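**Residential retreat at Curken in July -- group size and silent periods**

**mallee_root**
I'm looking at the three-night grief and ecology residential at Curken in July. The program sheet lists 13 hours of facilitated work and an unspecified amount of silence. Has anyone done the Lestunetti format before? I want to know group size, and whether the silence is enforced at meals.

**tidegauge**
Did it last winter at the Rirance site. Groups were capped at 7 per facilitator. Silence ran from the evening session until after breakfast, so one meal only. You sign a participation agreement on arrival. Read clause 3, which covers leaving early. Refunds are pro rata on accommodation and nil on tuition.

Pairs work in the first session uses an object placed between the two speakers. Whoever is listening leaves it alone.
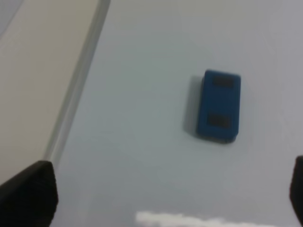 *Small blue block, rounded corners*

**mallee_root**
Thanks. Nil on tuition seems harsh for work of this kind. Someone may have a sound reason to stop.

**fencepost_dn**
Disagree. Tuition covers facilitators who are booked regardless. My objection is to the screening. The intake form is one page and doesn't ask about current treatment. A program that deliberately brings up despair should ask. Bhatia does a phone intake before taking a deposit, and its fee was only $129 more when I compared them.

**tidegauge**
The form I filled in did ask about treatment, second question from the end. It may have been revised. I'd also dispute "deliberately brings up despair" -- the sessions I attended were mostly structured listening with timed turns.

**fencepost_dn**
Timed turns on what topic, though? Structure doesn't reduce the load on someone who is already unwell. If they've revised the form, good. It should be on the website so people can read it before they pay.

**mallee_root**
I'll email and ask for the current version. Any practical notes on the sessions themselves?

**tidegauge**
The order I recorded:

1. Opening round. Name, where you live, one sentence on why you came. No responses from the group.
2. Open questions. Short phrases go on a whiteboard unattributed, and it's wiped before the next session. Copy down anything you want to keep.

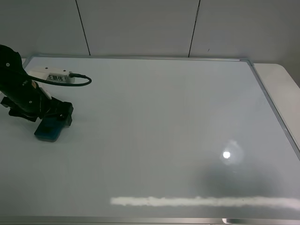

3. Walk, in pairs, without talking. Bring proper boots and a rain jacket, as the track is clay.
4. Closing round. Longer than the opening. Allow for it if you've arranged a lift home.

**fencepost_dn**
Wiping the board is the one part I'd keep. Mallee, please post the form wording when you get it.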